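# How does a rice cooker know when to stop?

Rice goes in hard and comes out soft. In between, it needs water, heat and time. A rice cooker looks after the heat and the time, so the cook only has to get the water right.

## What is inside

Most rice cookers have three main parts:

- an outer body, which stays on the table or counter
- a metal bowl, which lifts out for washing
- a heater, which sits under the bowl

There is also a small sensor at the bottom. It touches the bowl and feels how hot it is.

## The clever part

Water boils at 100 degrees Celsius (that is 212 degrees Fahrenheit). While there is plenty of water in the bowl, the bowl can't get much hotter than that. The heat is used up turning water into steam.

Little by little, the rice soaks up the water, and some of it leaves as steam. When the loose water is gone, the bowl starts to get hotter. The sensor feels the change and the cooker turns the heat down. Cooking white rice often takes almost 30 minutes. Brown rice takes longer – it still has its outer layer, and water gets through that slowly.

## Why wash the rice?

Grains of rice rub against each other in the bag and make a fine powder called starch. Ylva Viklund, who teaches the Lollholm cooking club, has her class swirl the rice in cold water and pour the cloudy water away. They do it two or three times before the rice goes in the cooker.

## What the buttons say

Simple cookers have one switch. Others have a whole panel. The labels on this Philips cooker are in Chinese. The top row has a label for setting a time ahead, one for reheating, and one for "keep warm" and "cancel" together. In the bottom row are cooking time, choosing a function, and starting to cook.

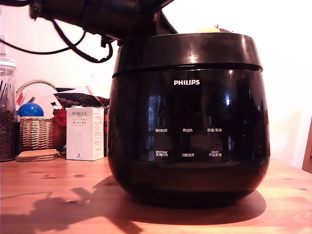

## Staying safe

Steam can burn your skin just as badly as boiling water. Ask an adult to open the lid, and keep your face and hands away from the steam. Never put the outer body in water. Unplug the cooker before anyone wipes it clean.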